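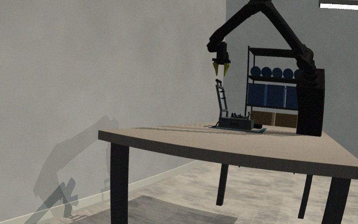
Elsa Karppinen wants it on record that she would not buy a gripper on the strength of a simulation, and that includes the simulation her own name is attached to. She made the remark at the close of the Gremow comparison, whose results are released today, and asked that it go at the top of any announcement. It has.

Muston, November 11, 2025

Gremow has finished its comparison of two-finger grippers for light assembly and equipment handling. The work was done in simulation first and then repeated on a bench at Muston. The simulated results were better than the bench results for every gripper tested. We think buyers should know by how much before they read another brochure.

Three grippers were compared on the same model of arm, with the same controller settings and the same set of parts. Each was run through 591 simulated attempts at picking up a part and putting it down within tolerance. The best of them, supplied by Vuorinen, managed 97 per cent. That is the sort of figure that usually ends up in large type, and Vuorinen has been told it may quote it only alongside the next one.

On the bench, the same gripper was given 312 attempts and succeeded in 240 of them. The other two did worse. Most of the failures came from thin or open parts, where the fingertips met an edge slightly off centre and pushed the part over before they had closed on it. In the simulator the part tended to stay put and the grip was scored as good. Friction was the obvious suspect and we spent most of June adjusting it. It made less difference than we had hoped.

"We changed the friction, then we changed the contact settings, and then we were changing things because we wanted the two numbers to meet," said Ashraf Bennani, who ran the bench tests. "At that point you should stop, so we stopped. I still don't know how much of the gap is the fingers and how much is the way we modelled the arm giving a little under load."

The comparison was not blind. The people scoring the bench attempts knew which gripper was fitted, and a part that ended up crooked but inside the tolerance line was sometimes argued over. The scoring sheets, including the ones with crossings-out, are being released with the results. Camera placement was kept the same throughout, which may have favoured the grippers with narrower bodies. We have not tested that.

Skondside, which supplied the simulation software, has seen the findings and disputes our choice of contact settings. Its written response is printed in full as an appendix to the report. We have read it twice and have not changed our figures.

Gremow is not naming an overall winner. The Vuorinen gripper came first in both rounds, but the parts were our parts, and a workshop handling boxes or bottles could well see a different order. Anyone thinking of buying should ask the supplier for bench results on their own items, and should ask how many attempts were left out.

The full report, the scoring sheets and the simulation files can be had free of charge from the Gremow office at Muston. Bench visits can be arranged on request. Visitors are welcome to bring their own parts.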